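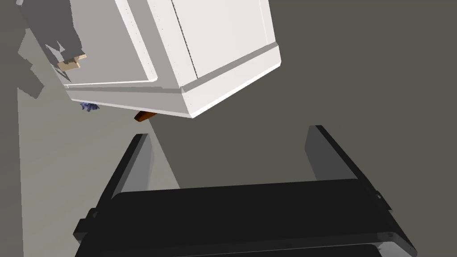 When a Robot Stops Listening

Robots go wrong. Quite often! This page is about one of those times, and what people did next.

First bit. Before a robot goes near a real kitchen it usually practises in a simulation, a pretend world inside a computer, a bit like a game. Cupboards, shelves, things to pick up, a floor. If it bashes something in there, no plates get broken.

The team at Undivar had a practice robot called Martens. One arm. At the end of the arm, a gripper with two fingers that open and shut. Its job was to pick things up and put them down somewhere else, over and over. 2,000 tries in one go, all through the night.

On try 132 it got stuck. 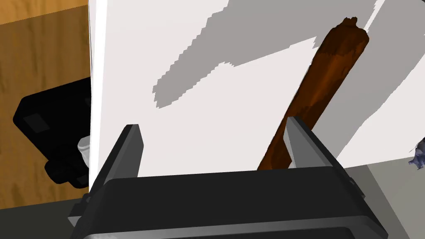

To pick something up a robot has to know where its fingers are. Not just nearly. If the thing is too close to one finger, that finger can bump it and push it away. You can try this with a pencil and your eyes shut, its harder than you think.

Martens had a fault in its numbers. Every time it moved, it got its own position wrong by a tiny bit. One tiny bit doesn't matter. But they add up. After lots of moves the robot thought its hand was in one place and really it was 6 centimetres away. So it closed its fingers on nothing. Then carried on as if it had won.

Engineers call this drift. Boats do it too.

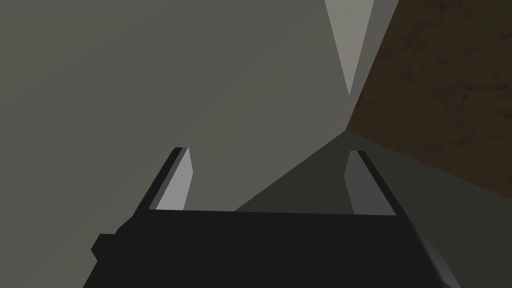 Reading time: 2 minutes

So who spotted it? Anqi Liang, in the morning, looking through the results. Some 1,000 tries marked "done" and the gripper had been empty. She showed Gijs Vanhove and they switched the whole thing off.

Then they made new rules for Martens:

Check your fingers. If they shut all the way, you are holding nothing. Stop.
Go back to the start position after every try and measure again.
If you are not sure, wait for a person.

That last one is a saftey rule. A real arm is heavy and it can't tell it's about to hit you unless somebody has given it a way to know. Real robot arms should have a stop button too, big and red, easy to reach.

Words to know
Gripper: the robot's hand.
Fault: something not working as it should.
Drift: small mistakes adding up.

Try it: shut your eyes, walk ten steps across a clear room with a grown-up watching, and guess where you are. Then look. How far out were you?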